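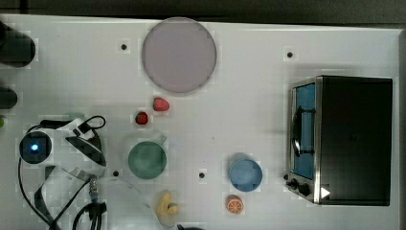

Figure 4. The kitchen table from above: plate, bowl, cup, toaster oven and the food, with a round black device on a mechanical mount at the left.

4. Collecting the demonstrations

Our plan allowed one afternoon for this part. It took most of April.

The task we gave Leka was modest: pick up a strawberry and put it on the plate. One of us steered while the other reset the table and said encouraging things, which tailed off after the first hour. We recorded 374 attempts and kept 300. The rest went in a folder called Drirkex, after the logging script that ruined a good many of them by saving the joint angles and forgetting the pictures.

We moved the plate, bowl and cup between runs so that the model would not simply learn one path by heart. Our first model did so anyway. It reached with great confidence for the place where the strawberry had been in the early runs, and closed on nothing.

For the second round we drew up 7 starting layouts and swapped steering duty every ten runs. This helped, partly because one of us steers like somebody parking a van. Both styles are in the final set, labelled by operator.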